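Home Guides Kitchen Laundry Storage Contact

How to Get Stains Out of a Printed Cotton Tablecloth

September 10, 2025

A printed cotton tablecloth will put up with a lot, provided the stain is treated before it goes through a hot wash or a dryer. Most of the ruined ones I see were not ruined by the spill. They were ruined by hot water on the wrong kind of stain, or by bleach on the print.

The method below is for cotton and cotton-blend cloths with a printed pattern. It also works on plain linen. It is not meant for silk, embroidered heirlooms or anything with a dry-clean label.

What you will need

Dishwashing liquid, the clear kind if you can get it
An oxygen-based stain soaker (powder, not chlorine bleach)
White vinegar
Bicarb soda
Cornflour
Two or three white cotton rags or old face washers
A soft toothbrush
A bucket or laundry tub that holds at least 9 litres

I use the Lumo soaker because the local hardware shop stocks it. Any oxygen-based powder sold as safe for colours will do the same job. Follow the dose on the tub.

Test the print first

Turn the cloth over and find a corner where the pattern runs into the hem. Wet it with cold water and a drop of dishwashing liquid, lay a white rag over it and press hard for a minute. If colour comes off on the rag, the print is not fast. You can still treat the cloth with cold water and a light hand, but skip the soaker.

If the rag stays clean, mix a little of the soaker in warm water, dab it on the same corner and leave it for ten minutes. Rinse and let it dry completely before you judge it. Dark browns and reds are the ones to watch. Pale greens and pinks can fade slowly over a few washes instead of bleeding all at once, so keep the soaking times short on those even if the test comes up clean.

Work out what the stain is

There are four groups that matter on a tablecloth, and they need different treatment.

Oil and grease: butter, salad dressing, chilli oil, gravy.
Tannin: tea, coffee, red wine, berry juice.
Protein: egg, milk, cream, meat juices.
Dye and spice: turmeric, tomato, beetroot, food colouring.

Many real stains are two at once. Curry is oil and dye. Milky tea is protein and tannin. For protein mixed with anything, start with cold water. For oil mixed with colour, take the oil out first, otherwise the soaker can't get to the colour underneath.

Oil and grease

Scrape off anything solid with the back of a butter knife. Blot, don't rub. Cover the mark with cornflour and leave it for half an hour, then brush it off outside.

Put a few drops of dishwashing liquid straight onto the dry fabric and work it in with the toothbrush, moving from the outer edge of the mark towards the middle. Leave it for fifteen minutes. Rinse from the back with the warmest water the care label allows. Hold the spot up to a window while it is wet. Grease shows as a darker patch with a clear edge. If you can see one, do it again.

Older oil marks that have gone yellow need two or three rounds. Leave the cloth to dry between rounds so you can see where you are up to.

Tannin

Run cold water through the back of the stain until it comes through clear. Mix one part white vinegar with two parts water, dab it on and leave it for ten minutes. Rinse, then soak in the oxygen powder for an hour.

Do not use bar soap on tea or wine. It can set the tannin, and after that you may be stuck with a brown ring.

Salt on red wine is fine for soaking up liquid at the table, but it is not a treatment. Rinse it out the same night.

Protein

Cold water only until the stain has gone. Soak for thirty minutes, rub the fabric gently against itself, and change the water if it clouds. A bit of dishwashing liquid helps with cream. Once you can't see or smell anything, the cloth can go into a warm wash.

Dye and spice

Treat the oil first as above. Then soak in the oxygen powder for as long as the label allows, checking every hour. Turmeric fades in sunlight, so if there is still a yellow shadow after the soak, hang the cloth wet in full sun for an afternoon. Keep the printed side facing in. I did this in July with weak winter sun and it took three afternoons, but it came out.

Tomato usually lifts with dishwashing liquid and cold water if it is less than a day old.

Washing

Turn the cloth print side in and wash it on its own or with similar colours. A round cloth tends to wrap around itself in a front loader and trap the dirty section in the centre, so fold it loosely before it goes in and don't pack the drum.

Use a normal dose of detergent at 30 or 40 degrees. Skip the fabric softener. It leaves a coating that holds on to grease and makes the next lot of stains harder to get out.

Check every treated spot before drying. This is the step people leave out. If there is any mark left, go back and treat it again while the cloth is damp. A dryer will set what is left, oil especially.

Line dry in the shade. Peg along the hem, not through the middle, and shake it out well first – it saves most of the ironing.

Ironing

Iron while slightly damp, print side down, on the cotton setting. For a round cloth, start in the centre and turn the fabric as you go so the edge doesn't stretch. If the hem has gone wavy, wet it, pull it back into shape by hand and let it dry flat before ironing.

Keeping it clean for longer

An everyday cloth that stays on the table lasts a good deal better if food that sheds crumbs or oil is kept off the fabric. Put nuts, biscuits and packets of snacks in a tray with sides, so that whatever spills or leaks stays in the tray. Plastic is easiest as it can go straight in the sink.

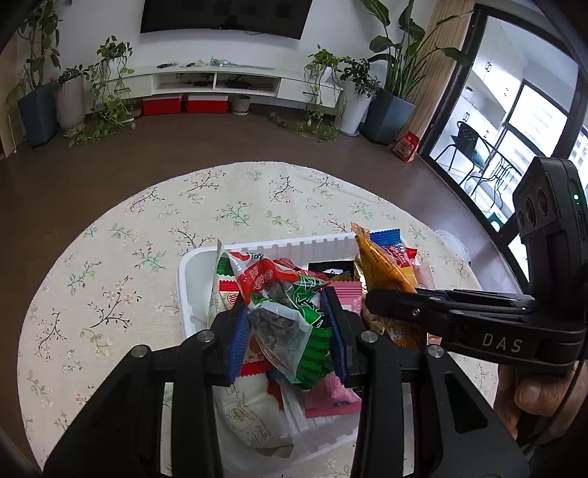
Wipe the underside of the tray now and then too. Grease collects there without anyone noticing and prints itself onto the cloth in a neat outline, which is a nuisance to shift because it has usually been there for weeks.

Sauce bottles and teapots should sit on a saucer or a cork mat. Shake the cloth outside every couple of days and turn it a quarter each time you put it back, so the same section is not always in front of the same chair.

A clear vinyl cover is an option for households with small children. Take it off once a week and let the cotton air. Moisture trapped between the two layers can leave small grey mildew spots. If you find some, brush them off outdoors, sponge with the vinegar mix, and soak as for tannin.

Common problems

The stain came back after drying. It was deeper in the weave than it looked and has wicked up to the surface. Treat it from the back this time.

There is a pale ring around the treated area. This is usually detergent that was not rinsed out. Soak the whole cloth in cold water with half a cup of white vinegar and wash again with no detergent.

The background has gone dull. Cream and off-white cottons build up residue from hard water. A soak in warm water with half a cup of bicarb soda, followed by a plain wash, will bring most of it back.

The print has faded in one spot. There is no fixing this at home. Put the tray or a vase over it.

Candle wax. Let it harden, crack it off, then put paper towel above and below and run a warm iron over the top. Change the paper as it fills. Finish with dishwashing liquid for the greasy part, and treat coloured wax as a dye stain after that.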